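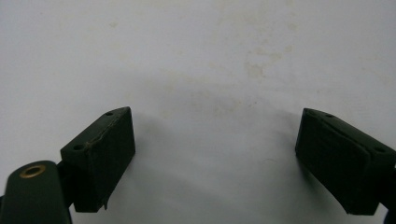
一、台面的准备与日常清洁

Cekon示范采集室工作提示(第二部分:桌面整理类任务)
2019年3月修订

本页供采集室操作人员、数据审核人员以及在家中或小型工作间设置采集台位的协作单位使用。内容以手持夹爪的双手示范为限,遥操作台位的要求另见第三部分。第一部分中有关人员登记、设备领用和账号的规定继续有效,与本页不一致之处以本页为准。

采集台应铺设整张浅色哑光板材,四周对齐桌沿,允许略有伸出。板材表面不得贴反光胶带。每班开始前,用拧干的棉布沿同一方向擦拭一遍,再用干布收净。酒精类清洁剂容易在漆面留下水印,仅可用于去除胶痕,用后须立即以清水布复擦。

浅色台面用久之后会留下擦拭不去的黄色斑点。此类旧痕不影响采集,不必打磨,也不必为此更换板材。需要注意的是,同一批次之内台面应保持原样:采集进行到一半时换上新板,前后两段示范的背景便有了差别,审核时往往被误判为两个台位。确需更换的,应在当前批次结束后进行,并在台位记录中注明更换前后的批次号。

新溅上的污渍应当场处理。糖浆、酱汁等有黏性的物质用温水敷片刻后揭去,油污可用少量中性洗涤剂。小苏打糊虽然对家用台面颇为有效,干后却会留下白色粉末,粉末进入夹爪导轨后清理费时,采集台上一律不用。

桌面高度以操作人员站立时前臂接近水平为宜。坐姿采集须事先在记录中标明,同一任务不得时站时坐。

二、物品的选择与摆放

桌面整理类任务以开合、取放、推移三种动作为主。初次设置台位的单位,建议从一件物品开始,待示范质量稳定后再逐步增加。抽屉、收纳盒、带盖罐是较为合适的起步物品,家中即可找到,损坏后也容易补齐。

透明塑料制品单列说明。透明件在浅色台面上轮廓较淡,主要依靠棱边的反光辨认,灯光角度稍有变化,画面中的形状便不相同。因此采集透明件时,应先固定灯光,再确定物品位置,顺序不可颠倒。指纹和细划痕同样会改变反光,示范前宜用眼镜布擦拭外壁,手持时尽量托住底部。标签和价签应全部揭去,残胶用食用油软化后洗净、晾干。

新买的抽屉类物品抽拉偏紧,可在滑动面上薄涂一层干蜡,来回推拉至顺畅后拭去余蜡。不得使用喷雾润滑剂。抽屉过松、稍碰即滑出的,在底部后端垫一小条薄绒布即可。重量过轻的收纳件在拉动时容易整体移位,示范中如出现这种情形,应由另一只手稳住外壳,再继续拉开;这一动作本身也是有价值的示范内容,不要为求画面整齐而用双面胶把物品粘死在桌上。

摆放位置应当有变化。每个任务以36个起始位置为一组,由记录表给出大致方位,操作人员按表摆放,不必用尺量。若物品总在同一处,学得的动作便只适用于该处,这一点在以往的验收中多次得到印证。朝向也应随之改变,包括那些拉起来不太顺手的角度。

每次示范开始前,台面上只保留本任务所需物品。水杯、手机、纸巾、记录笔一律放在台外。袖口过长的应挽起,手表和手链摘下后放入个人储物格。

三、双手夹爪的持握与线缆整理

持握夹爪时手指自然收拢,腕部放松,前端略微下倾。两只夹爪上方的标记板应保持清洁,不得用手指触碰板面,更不得在其上粘贴姓名条。采集过程中,标记板被手臂或物品长时间遮挡的片段将予以剔除,操作人员应养成从物品两侧接近的习惯,避免双臂交叉。

线缆从夹爪后方引出后,应沿前臂外侧自然下垂,在桌沿之外留出余量。余量过短会牵扯手腕,使动作生硬;过长则容易在台面上打圈,拖动物品。较为稳妥的做法是先将双臂伸向台面最远处,以此时线缆略有松弛为准,再在桌沿下方用魔术贴扎带固定。塑料束线带勒紧后不易调整,不建议采用。地面线缆应集中走向,收工时盘成大圈悬挂,勿对折。

左右手的分工在一组示范中可以变换,但每次示范之内应当连贯。一只手暂时不参与动作时,应停在台面靠近身体一侧,保持张开,不要放下,也不要作无意义的晃动。
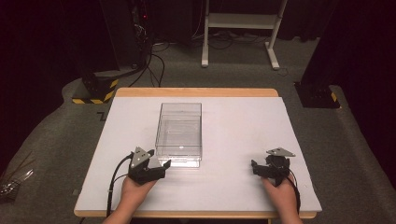

Morena Valentini来函提出,初学者最难改正的习惯是动作过快。她所在的小组曾要求全体人员把拉开抽屉的时间放慢,结果大家又放得太慢,中间屡屡停顿,审核退回的数量反而增加。后来她们改为在旁轻声数拍,拉开用两拍,停一拍,再松开,退回的情况才明显减少。她建议将数拍列为常规做法,并允许操作人员自行选定快慢,只要同一人前后一致。

采集室采纳这一建议,自本次修订起,新到人员在前27次示范中应有人在旁数拍,此后可自行掌握。数拍声音会被录入,审核时不作为缺陷处理。

此外须说明,失误后的补救动作应当保留。夹空、滑脱、抽屉卡住后重新对准,都属于日常操作中常见的情形,学习系统同样需要见到这些情形及其处理方法。操作人员不应因一次滑脱而中止记录,只有在下列情形方可作废重录:物品掉落到台外;他人手臂进入台面范围;线缆脱落;夹爪开合失灵。

四、指垫的检查与保养

指垫属于易耗部件,直接影响抓取效果,也是退回原因中较多的一类。每班开始前和午间休息后各检查一次,张开夹爪,对着台面从上方看两侧指垫的内表面,再看边缘和下沿。

内表面有浮灰的,用微湿棉布轻按,不要来回搓擦。沾有油脂的,以稀释的中性洗涤剂擦净,晾干后使用,不得用吹风机加热。边缘接缝处出现细小裂纹而指垫仍牢固的,可以继续使用,并在记录表“垫况”一栏写明位置。材料起层、有小片翘起或垂下的,按以下办法处理:翘起部分不在夹持面上的,用小剪刀贴根剪去,不要撕扯;翘起部分延伸到夹持面的,应成对更换。只换一侧会使两侧厚度不一,夹持薄壁物品时容易偏斜。

更换时先松开靠内一侧的螺钉,再松外侧,安装时顺序相反。螺钉拧至贴合即可,过紧会使指垫中部鼓起。换下的指垫放入标有日期的纸袋,留存至该批次验收完毕。目前库存指垫共142对,由Lasaretti仓间统一发放,领用时须交回旧件。Okitz台位所用指垫规格不同,不得混用。

检查完毕后,让夹爪空载开合数次,听有无异响,再停在完全张开的位置,录一小段无物品的画面作为本班的起始片段。此片段供审核人员比对指垫状况和台面底色,录制时镜头前不应有物品经过,灯光与随后的正式示范保持相同。
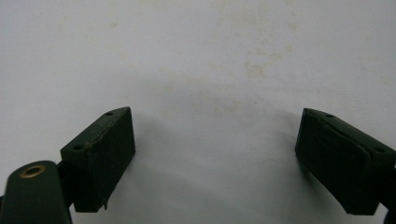

图注:夹爪张开,左侧指垫下缘有一小片材料垂下。

起始片段若显示两指之间的阴影偏向一侧,多为顶灯被遮或有一盏未亮,应先排除再开始。阴影本身无法完全消除,亦无须消除。自然光随时间变化较大,靠窗的台位应拉上遮光帘,全班使用同一组灯光;在家中设置的台位如无遮光帘,可用深色厚布代替,布边须固定,以免飘动。

五、场地与安全

台位周围应留出可供转身的空间,地面铺设短绒地毯或防滑垫。立柱、支架底座等容易绊脚之处,贴黄黑相间的警示胶带,胶带卷边后及时更换。胶带在地毯上黏着力不足,底座下方可加垫一块薄木板,将胶带贴在木板侧面。

台位后方的背景不要求整齐划一,但在同一批次内不宜移动大件。支架、机柜、帘幕的位置如需调整,应待批次结束。机柜的散热口前方不得堆放纸箱和衣物。指示灯亮起属正常工作状态,请勿以胶布遮盖。

连续操作时间不宜过长,每录完一组应放下夹爪,活动手指和肩部。手腕出现酸痛的人员应即停止,由组长重新安排。十二月至次年二月室内干燥,地毯上易积静电,触碰机柜前应先触摸接地金属件。

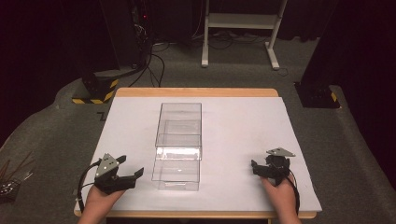

收工时的整理顺序也应固定下来。先停止记录并确认文件已写入,再将夹爪放回托架,之后才可移动桌上的物品。抽屉类物品应推回原位后存放,长期半开容易使滑轨变形。透明件装入软布袋,不与金属件同箱。台面最后擦拭,擦拭后至下一班开始前不得堆物。

六、记录与命名

每次示范单独成一条记录,写明任务名称、物品编号、起始位置编号、左右手分工、垫况及操作人员代号。任务名称使用动词开头的短句,例如“拉开抽屉至一半”“将盒盖盖回”,不使用“整理”“处理”等含义宽泛的词语。拉开的程度以“少许”“一半”“全部”三档表示,介于两档之间的,取较小的一档。

同一任务中物品更换的,即使外形相近,也应另起编号。购自Parisi的收纳件与此前所用的一批高度略有差别,已有操作人员误作同款登记,审核中发现后只得逐条改正,耗时颇多。今后新购物品须先在桌面上与旧件并排比对,编号确定后方可上台。

示范的备注栏可以自由填写,字数不限。抽屉有阻滞、夹爪响应稍慢、当日灯管更换等情况,均宜写入。备注栏空白不作退回处理。

审核以组为单位进行。审核人员应先看起始片段,再抽看该组首尾各数条,遇有疑问再看全组。退回时须注明具体原因,不得仅写“质量不佳”。本任务系列至今收录合格示范2,008条,其中早期录制的部分未含起始片段,予以保留,不要求补录。

七、常见疑问

问及能否由惯用左手者操作的较多。惯用左手者可以参加,且有助于增加动作的多样性,登记时在代号后加注即可,不必刻意模仿他人的分工。

关于戴手套。薄棉手套可以佩戴,一组之内不得中途脱换。橡胶手套易使手部打滑,不建议使用。

关于儿童和宠物。在家中设置台位的,采集期间应关闭房门。宠物毛发附着于指垫时,用粘毛滚轮轻滚一次,不要用胶带反复粘拉。

关于台面材质。木质、漆面和泡沫板均可使用,玻璃台面须覆盖后使用,格纹和木纹明显的桌布暂不采用。

对本页内容有意见或补充的,请书面送交Maribeth Catacutan,并注明所属台位及涉及的章节。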